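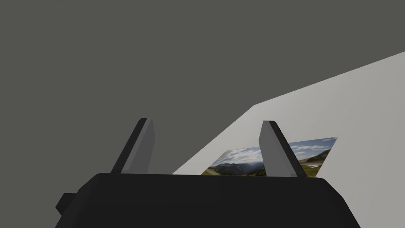
1/ Moving a monthly report from Billico to Odeck

I moved our month-end ledger report over in September. Posting the steps in order, for anyone still on the old Billico exports.

2/ Start with the source. In Odeck, open Connections, pick Flat file, and point it at the folder, not at a single export. If you point it at one file you will be redoing this next month.

3/ Set the header row by hand. Billico puts two title lines above the column names and Odeck reads the first one as the header. Set Header row to 3 and click Refresh preview.

4/ Check the types before you save. Account codes come in as numbers, so leading zeros disappear. Change Account and Cost center to Text. Leave Amount as Decimal.

5/ Preview only loads the first 500 rows. Our file has 2,611. A total in the preview pane will not match your ledger, and I spent part of a morning looking for a mistake that wasn't there.

6/ Now the join. Drag Accounts onto Transactions and join on Account. The default is Inner, which drops any transaction with no match in the account list. Choose Left.

7/ With Inner I got 1,899 rows back. Most of the missing ones were old Pridberg codes that were never added to the account list. Suha Kanaan sent me the full list and I added them to the Accounts file.

8/ Grouping: put Cost center first, then Account, then Period. Right-click Amount and choose Subtotal at each change. Turn off Repeat labels or the printout gets very long.

9/ Filters go in the report, not the connection. A filter on the connection applies to every report that uses it — Ghada Farah's quarterly one went blank for an afternoon that way.

10/ Scheduling is under Publish. Ours runs at 6 a.m. and sends a PDF and a spreadsheet. The spreadsheet splits into tabs of 100 rows unless you clear the Paginate box.

11/ Hajnalka Fekete asked about negative amounts in parentheses. Format, Number, Custom, then pick the accounting style. It has to be set again on the subtotal line.

12/ Still open: the period prompt shows closed years and I haven't found a way to hide them. If you have one working, please reply with the setting name.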